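How to plan the budget for a hand-held gripper set

Many small teams ask me the same question: how much money do we need before we can begin? I made this plan in December for our group in Mulness, and I write down the steps in the order I would do them again.

Step 1. Write the task list before the price list. Our tasks were all kitchen work, such as sorting cutlery and filling a holder. Without this list you will compare products by the wrong numbers.

Step 2. Ask for two offers, with the same items in the same order. We asked Drikska and Kuhlmann. The first price was 1165 per gripper, the second was lower but did not include the mount and the charger – please read the small lines.

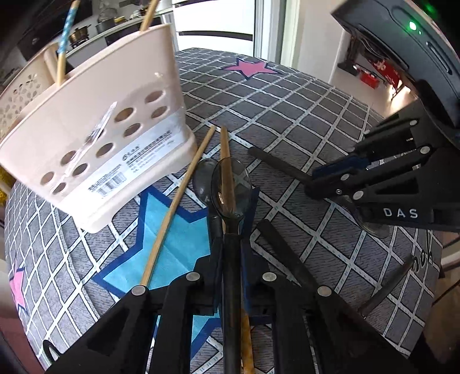
Step 3. Make a separate line for the objects. It is easy to forget, and in our first budget it was missing completely. Buy things which differ in thickness and surface, and buy them in an ordinary household shop. Wooden chopsticks, a metal spoon, translucent plastic spoons and a caddy with drainage holes are cheap, but each one asks something different from the jaws. We put 46 for this line.

Step 4. Count grippers in pairs if two hands are needed. One spare set of finger pads for each pair is enough for the first months.

Step 5. Keep a reserve. Our total limit was 3000, and after two grippers and the objects we had 624 left. We did not spend it on extras. Shipping and customs are also paid from this sum, so ask for them in writing.

Step 6. Send the plan to one person who will not use the equipment. Zaid Chamoun read ours and found that one cable was listed twice.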